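April 1, 2020
By Blažena Beneš

Kekier has put its bench rules for robot arms down on paper at last, and a good, plain two pages they are, written by Radomír Kubíček in the sort of language anyone at the counter can follow. 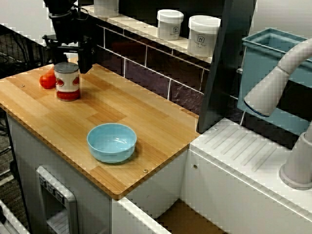

Who do the rules cover?
Everyone who works within reach of an arm, visitors included.

The first rule is a friendly one: say "moving" out loud before you start, and wait until you hear an answer. 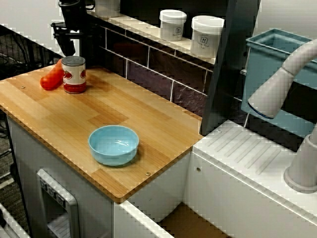 A blue bowl and a can on the toy kitchen counter, with the gripper above.

Kubíček would also like every setup written down before a run, so that the next person can lay it out the same way, 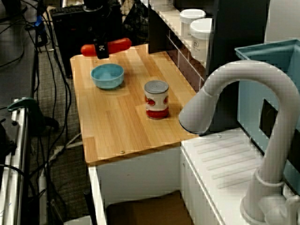
and he asks that the log stay open until the arm is parked, however close it may be to lunch (we have all been tempted!). 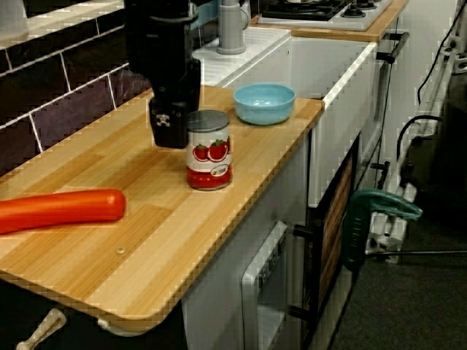
When do the rules take effect?
They apply now, and Kekier will look them over again in September.

Recent items
Usis updates its stop-button checklist
Piveck opens sign-up for safety class

Contact us | Copyright Usis | Back to top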